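Project update for the two of you who asked. The robot arm in our shared workshop is supposed to learn to build a PC. I am supposed to learn patience. We're neck and neck.

Job for July: RAM sticks, then the CPU, into an old desktop tower I got for 30 bucks. The arm costs more than my car. The car is better at corners.
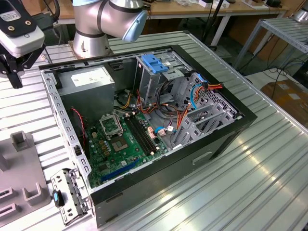 Patient on the table, CPU socket open. Please hold your applause.

Why an old tower? Vesela Stan asked me what happens when a gripper closes on a socket full of tiny gold pins. I said "let's find out on the cheap one." She has since moved her own computer to a different room.

The code is called Wirkiler. I picked the name at 2 in the morning and now it's in 40 files, so it's staying.

Current problem is cables. A motherboard sits still and has the decency to be flat. A SATA cable does whatever it likes, and it likes to be exactly where the fingers want to go.

I spent Friday evening writing a path planner that goes around the cables. Oliwia Chmielewska watched for a while and asked if I'd considered a zip tie. 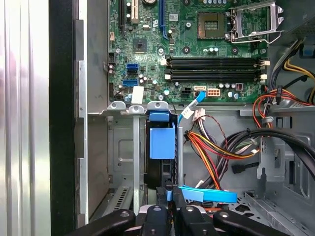 I had not considered a zip tie. I told her the planner was "more general." She went to get a sandwich.

Anyway, memory first. The slots are long, they have latches at the ends, and you can line up on those. The CPU gets dropped in from straight above and I'd like to be brave for that, so it's going last.

Speed is set so low that a full approach takes 40 seconds. You can make tea. I have made a lot of tea.

If it seats one stick without me grabbing the stop button, I'm buying dinner for the whole workshop. They've already picked the place. Their faith in me is touching, or they're just hungry.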